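How Do You Teach a Robot to Pick Up a Toy?

By Gifty Eshun

My little cousin asked me last June what I do all day. I told her I'm a teacher, and she said, "What grade?" So I had to explain that my students don't have a grade. My students are robot arms. I work at a lab called Zetavine, and my job is to show robots how to do things, over and over and over, until they get the idea.

She had a LOT of questions after that. I figured you might have some of the same ones, so I wrote the answers down.

Can't you just tell the robot what to do?

You'd think so! And for some jobs you can. If a robot in a factory does the very same thing in the very same spot all day long, a person can type in every move. Go down this far. Close. Go up. Turn. Open. The robot does it perfectly and never gets bored.

But now try it at home. Ask somebody to close their eyes and be your robot. Put a spoon on the table and guide their hand to it using only words. "Left. Left more. Too far! Down. Now squeeze." It takes forever, right? Okay, now move the spoon a little and try the same words again, in the same order. Your poor robot grabs a handful of air.

That's the trouble with giving a robot one list of moves. Real life doesn't stay put. Toys roll. Somebody bumps the table. The sun comes in the window and makes a big bright stripe across everything. We want a robot that can look at what's there and figure out where to reach, and for that it has to learn from examples.

What's an example?

Think about how you learned what a dog is. I bet no grown-up ever sat you down and read you the rules for dogs. You saw a big one, a tiny one, a fluffy one, one in a book, and people kept saying "dog!" After enough of those, you could spot a dog you had never met before. Every one of those dogs was an example.

A robot's example is a bit like a short movie with extra notes. The movie part comes from cameras. The notes are numbers that say how each joint of the arm was bent at every moment, and whether the gripper (the part that grabs, sort of like your finger and thumb) was open or closed. When you put the movie and the notes together, the computer can start to match them up: when things look like this, the arm should move like that.

We call one of those little movies an episode, just like on TV. Ours are much shorter, and the story is always the same. Something gets picked up. The end.
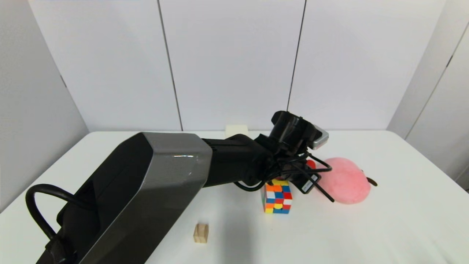

Picking what goes on the table is my favorite part of the whole job. I have a box I call the Cirnisau box (it's named after my grandmother's cat, long story) and I dig around in it every morning. I'm looking for things that are different from each other. A Rubik's cube is great because it has corners and flat sides, and when it's scrambled the colors are all over the place, so the computer has a lot to look at. A fuzzy pink plush toy is a whole other problem. It's round and soft, and it will squish if you squeeze it! Then there's a plain little block of wood, which is small and pale on a white table. If a robot only ever practiced on one of those, it would be pretty confused by the others.

Who moves the arm?

A person does! That surprises almost everybody. When we're making examples, the robot isn't thinking for itself yet. I hold a set of controls called Baidoo, and when I move my hand, the arm moves its wrist the same way. When I squeeze, the gripper closes. It feels funny at first. My first day I kept leaning my whole body to the side, like you do when you're steering a car in a video game, and of course the robot didn't care about my leaning one bit.

My friend Tetteh Appiah sits beside me and runs the recording. He calls "go," I pick up a toy and set it down someplace else, he calls "stop," and that's one episode. Then we move the toys around and do it again. On a good day we make 200. By the end my hand is tired and I see toys when I shut my eyes.

Do you ever mess up?

All the time! I've dropped things. I've knocked things clear off the table. Once I reached for a ball and pushed it slowly, slowly all the way to the edge while Tetteh laughed so hard he forgot to call "stop."

When that happens we put a mark on the episode so everyone knows it went wrong. If we left it in with the good ones and didn't say anything, the computer might decide that pushing balls off tables is the job. It doesn't know what I meant to do. It only knows what I did. Some of those mistakes are useful, though. If I miss a toy, back up, and then get it on the second try, we like to keep that one, so the robot can see how to fix a miss.

So when does the robot learn?

After we've gone home, mostly. All our episodes go to a big computer, and a program called Stulel works through them. It looks at a moment from one of my movies and makes a guess: "I think the arm should move a little to the right." Then it checks my notes to see what I did. If the guess was way off, it changes itself a tiny bit so the next guess will be closer. Then it does another one, and another, more times than you or I could stand.

The guesses start out terrible. That's fine! Mine were terrible too, when I was learning to ride a bike.

Then comes the test. I put the controls down, we set out some toys, and Stulel moves the arm with no help from me. I sit on my hands so I won't grab the controls - I really do. Sometimes it goes right to the toy, and sometimes it stops in midair for a while. If it keeps having trouble with one kind of toy, we know what to make more examples of the next day.

Try it yourself: be the robot's teacher

You need 2 people, 5 small things from around the house, and a pair of kitchen tongs. (Ask first about the tongs.)

One of you is the teacher. Pick up each thing with the tongs and set it down somewhere new, nice and slow, without talking. The other one is the learner and only watches.

Now mix everything up, add one new thing the learner hasn't seen you pick up, and trade places. Did the learner hold the tongs the way you did? What happened with the new thing? Did they try a move that you used on something else?

If it slipped, show a few more examples and let them have another turn. Soft things and round things are the hardest, so try a sock, and then try a grape if you're feeling brave. I still drop grapes.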